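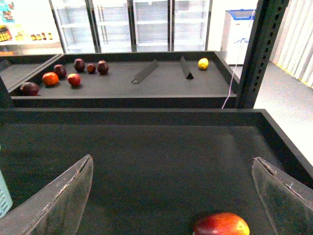

阅读时间：约12分钟

母亲住院那天是星期五。她把店里的钥匙用橡皮筋捆在一张纸条上，让邻居带给我。纸条上写着：苹果不要摞，柠檬往后放，蓝筐里的当天卖掉，六点以后不赊账。

我从Zornota坐早班车过来，到Clurndale的时候刚过八点。店在汽车站后面那条街上，左边是修鞋的，右边原来是一家照相馆，现在空着，玻璃上贴着招租的电话。卷帘门很沉，我拉到一半卡住了，修鞋的老头走过来，在右下角踢了一脚，门就上去了。

“你妈每天都踢。”他说。

店里有一股纸箱和熟果子的味道。灯的开关在冰柜后面，要伸手进去摸。我小时候摸过无数次，这回还是先摸到了墙。灯亮以后我看见架子都换过了。以前是父亲钉的木架，斜着的，苹果一层一层码上去，码得像墙。现在是黑色的金属架，每层放着深灰色的托盘，托盘边上有一道黑沿。母亲在电话里提过换架子的事，说是一家倒闭的便利店处理的，连托盘一起要了738块。她说这个数的时候很得意。我当时在上班，嗯了两声。

盘里没有多少东西。红苹果、李子混在一起，有几个颜色深得发紫，我一时分不清是苹果还是李子，要拿起来才知道。我照纸条上说的把柠檬往后挪了挪，然后坐在收银台后面等人来。

第一个来的是送货的，Ciltden果园的车。司机把箱子搬到门口，没往里送，站在那儿看了我一会儿。

“她人呢？”

“住院了。眼睛，白内障。”

“哦。”他把单子递给我，“她说要小的。这批就是小的。你看一下，她每回都看。”

我打开一箱看了看。苹果用纸隔着，确实不大。我不知道应该看什么，就拿起一个，转了一圈，又放回去。司机等着。我签了字。

“她还闻的。”司机说。

我又拿起来闻了一下。他点点头，把车开走了。

上午没什么生意。有个女人进来买姜，我们不卖姜。有两个学生进来躲雨，站在门边看手机，雨小了就走了。十一点多，我给医院打电话，护士说手术排在下午，人现在在睡觉。我把电话挂了，开始往托盘里放苹果。

我放得很满。在Zornota的超市里，水果都是堆起来的，灯从上面打下来，很亮，谁看了都想拿一个。我想母亲的托盘空着那么多地方，人家进来一看，还以为店快关了。我把苹果摞了两层，前面低后面高，又把李子单独拣出来放在一头。弄完以后我退到门口看，觉得好多了。

下午来了一个穿灰大衣的老太太，拄着一根伞当拐杖。她在架子前面站了很久，手抬起来又放下。

“您要哪个？”我问。

“我要下面那个。”

我把上面的苹果挪开，拿了下面的给她。她看了看，摇头，又指旁边的。我又挪。挪第三回的时候有一个滚下来，掉在地上，磕出一块软的。老太太说：“这个给我吧。”

“这个摔了。”

“我知道摔了。我看着它摔的。”

她按原价付了钱。我说便宜一点，她不肯。她把苹果装进大衣口袋，走到门口又回头说：“你妈摆的时候我自己能拿。”

她走以后我把第二层撤了下来，放回箱子。

傍晚我去了医院。从店里走过去要二十分钟，路上经过新开的Reinholz超市，门口停满了车。我进去转了一圈。他们的苹果比我们便宜，个头也大，全是一个颜色，摸上去凉凉的。我站在那里，旁边一个男人往袋子里装，看也不看，一把一把地装。我什么都没买，出来的时候保安看了看我的手。

母亲靠在床上，一只眼睛蒙着纱布，另一只闭着。我以为她睡了，刚坐下，她就问：“几点关的门？”

“六点。”

“关早了。六点半有个人来。”

“谁？”

“护工，下夜班那个。不对，是上夜班那个，上班前来。每天拿一个苹果。”

“一个苹果，”我说，“我明天给他留着。”

“不用留，他要自己挑。”她动了一下，像是想翻身，又想起医生不让。“你没摞吧？”

“没有。”我说。

她没再问。同屋的病人在听广播，讲的是养鱼。母亲听了一会儿，说这个人讲得不对，说她父亲养过鱼。我不知道外公养过鱼。她说养过两年，在后院挖了个坑，后来一场大雨，鱼全跑到街上去了，邻居们拿盆去捡。

“捡了还给你们了吗？”

“还什么，都吃了。有一家给我们端了一碗汤来。”

我笑了。她也想笑，纱布动了动，她用手按住。

第二天我把门开到七点。六点半的时候果然来了一个男人，四十来岁，鞋擦得很干净，拎着一个布袋。他进门先看收银台，看见是我，停了一下。

“她做手术了，”我说，“就在你们医院。”

“我知道，”他说，“我不在那层。”

他走到架子前面，弯下腰，手背在后面看。看完上面一层看下面一层，看得很仔细，像在看布告。最后他从近处的托盘里拿了一个带黄晕的，放在收银台上。我称了，他付了零钱，刚好。

“她平时不称。”他说。

“那怎么算？”

“看一眼。”

“准吗？”

“我有一回拿去超市称过，”他说，“差一点点。她少收了我的。”

他走了以后，我试着不看秤，拿一个在手里掂，先猜，再放到秤上。猜得很差。我猜了好一会儿，把手都弄得有点酸，然后关了门。

过了两天，房东来了。他是从前那个房东的儿子，我和他上过同一所小学，他比我高两级，那时候因为爬水塔出过名。他现在胖了，进来以后找不到地方站，就站在冰柜旁边。

“阿姨什么时候出院？”

“后天。”

“那我跟你说也一样。”他从包里拿出一张纸，又没给我，“明年的租金，要调到3500。我跟她说过一次，她说她眼睛看不见，让我等她看得见了再来。”

我说：“那你就等她看得见了再来。”

他笑了一下，把纸放在收银台上，用一个李子压住。“照相馆那间，有人肯出这个数的。两间打通，做奶茶。”

“现在是多少？”

“2000。好多年没动了，我爸不让动。”他说，“我爸现在不管事了。”

他拿起压纸的那个李子，问我多少钱。我说拿去吧。他不好意思，非要给，给了一张整的，我找不开，最后他又多买了一袋橘子。那是店里仅有的一袋橘子，网兜都破了，我怕他嫌，他倒没看。

那天晚上我没有去医院。我坐在店里，把母亲的账本拿出来看。账本是小学生用的算术本，一天一行，只写总数，不写卖了什么。有的日子后面画一个圈，有的画一个叉。我翻到去年，又翻到前年，圈越来越少。我看不懂圈和叉是什么意思，以为圈是好日子，叉是坏日子，可是有一天收了将近1000，后面画的是叉，另一天几乎没有卖什么，后面是个圈。

账本最后夹着一张收据，是卖那些旧木架的。收旧货的给的钱很少，少得我看了两遍。木架是父亲钉的，钉的时候我在旁边递钉子，他让我把钉子含在嘴里，像他那样，我含了一会儿就吐出来了，满嘴铁味。他钉完最后一层，让我坐上去试。我坐上去，架子没响。他说，那就能放苹果了。

父亲摆苹果是要摞的，而且摞得很高。他每天早上摞，用布一个一个擦，擦得能照见灯。有人要买底下的，他就说底下的和上头的一样。晚上收摊的时候，底下那层总有压坏的，他拿回家来，母亲把坏的地方削掉，剩下的煮成一锅，放一点桂皮。我整个小时候都在喝那个。有一阵子我在别的地方闻到桂皮就想吐。

父亲去世以后，母亲把店关了一个月。再开的时候她就不摞了。这些事我都是知道的，只是没有连在一起想过。那时候我已经在Zornota上班，一年回来两次，每次她都让我带一箱苹果走，我说超市里有，她就不说话，然后还是把箱子搬到车站。

出院那天她不让我叫车，说走走。她戴着一副医院给的墨镜，太大，走几步就往下滑。路过Reinholz超市她停下来，说要进去看看。

“你以前没进去过？”

“进去过。看不清楚，没意思。”

她在水果那边站了一会儿，把墨镜往上推，露出开过刀的那只眼睛，凑近了看。她拿起一个苹果，闻了闻，放回去，又拿了旁边的一个。旁边有人推着车要过去，她不让。

“颜色真好。”她说。

我说：“打了蜡的。”

“打蜡也是好。”她又看了看，“我都不知道红成这样了。我还以为是我们进的货越来越差。”

出来以后她走得快了一些。到了店门口，她在右下角踢了一脚，把卷帘门推上去，灯的开关一下就摸到了。我跟在后面，等着她说我摆得不对。她走到架子前面，把墨镜摘了，站在那儿。

我前一天晚上重新弄过，可是没弄好，早上又卖掉一些，托盘里东一个西一个的。她看了很久。她伸手拿起一个深红的，看看，又拿起一个深红的，一手一个。

“这是李子。”她说。

“对。”

“我跟苹果放在一起的？”

“来的时候就在一起。我分开过，后来又混了。”

“多长时间了？”她问的不是我。她把李子放下，“人家也不说。”

她把那些果子一个个拿起来看，遇到李子就挑出来，放进蓝筐里。挑着挑着她又停了，说那个上夜班的，有一回拿走一个李子，她收的是苹果的钱，第二天他来，什么也没说，又拿了一个苹果。她算了算，觉得应该退给他一点。我说也许他就是想吃李子。她说想吃李子也不能收苹果的钱。

我趁这个时候把房东的纸给她。她举得很近，又举得很远，最后放在灯底下看清了。

“他跟你说奶茶了？”

“说了。”

“他上回跟我说的是修手机。”她把纸折起来，夹进账本里。

“那你打算怎么办？”

“先卖到年底。”

“年底以后呢？”

“年底以后天冷，苹果放得住。”

我知道她没有在回答我。我说你可以来Zornota，我那里有一间朝南的房间，下面就是菜市场，你想卖东西也能找个摊位。这些话我在车上就想好了，说出来比想的时候快。她一边听一边擦托盘，擦到角上的时候用指甲抵着抹布，一点一点地抠。

“朝南，”她说，“夏天热吧。”

“有空调。”

“嗯。”

修鞋的老头这时候过来了，站在门口问她眼睛怎么样。她说看得见了。他说那你看看我。她看了看他，说：“你怎么老成这样。”老头说他早就这样了。他们两个说起照相馆，说起玻璃后面的那张全家福，那家人早搬走了，照片还挂着，晒得只剩下蓝色。我在旁边听着，把空纸箱踩扁。

老头走后，我问她账本上的圈和叉。

“圈是下雨。”她说。

“叉呢？”

“叉是停电。”她想了想，“也有时候是我跟你打电话。那个也画叉，后来弄混了。”

我想起那天将近1000的那个叉，想问是哪一种，没有问。她把账本拿过去，翻到最近的几页，是我写的，字比她的小，每天后面我都写了天气。她看了说不用写这么多，浪费地方。

六点多天已经黑了。十一月就是这样，刚觉得是下午，灯就得全打开。母亲不肯坐，站在架子旁边等着。我说医生让你少用眼，她说她没用，她就是站着。她让我到收银台后面去，说两个人都站在外面不像卖东西的。

男人准时来了，还是那个布袋。他看见母亲，把鞋在门口的垫子上蹭了蹭，才进来。

“好了？”

“好了一只。那只明年。”

他点点头，弯下腰去看。母亲在旁边看他看。我从来没有见过她这样看一个顾客，她大概也是第一次看清他的脸。他看得和平时一样慢，看完近的看远的。后面托盘里的苹果颜色深，前面的浅，他在两层之间犹豫了一下。

“今天有李子，”母亲说，“我挑出来了，在筐里。”

他直起身，看了一眼那个蓝筐。

“我不大吃李子。”他说。

“那你上回拿走一个。”

他没说话。母亲也没说话。过了一会儿他说：“那个给我女儿了，她吃的。”

“那就好。”母亲从口袋里掏出几个硬币，放在他手里，“收多了。”

他低头看那几个硬币，想还回来，看看她的脸，又把手收了回去。他挑了一个苹果，放到收银台上。我拿起来掂了掂，没有放到秤上，说了一个数。

母亲在他身后摇头，用手往下压了压。

我把数说小了一点。他付了钱，把苹果放进布袋，说明天见。外面开始下雨了，他没带伞，把布袋夹在胳膊底下，沿着照相馆的屋檐走过去，走到没有屋檐的地方就跑起来。

母亲让我记账。我写了总数，后面画了一个圈。她说时间还早，说不定还有人来，让我先别关灯。她去后面烧水，隔着帘子问我冰箱里那块桂皮是不是我扔掉的。

“没扔，”我说，“在最上面那层。”

她在里面翻了一阵，然后出来，拿了那个磕软了的、前几天我从地上捡回来忘了卖的苹果，用袖子擦了擦，又进去了。

我的车票是第二天早上的。我把钥匙用橡皮筋重新捆好，放在收银台上，又觉得放在那里她看不见，就挪到了账本上面。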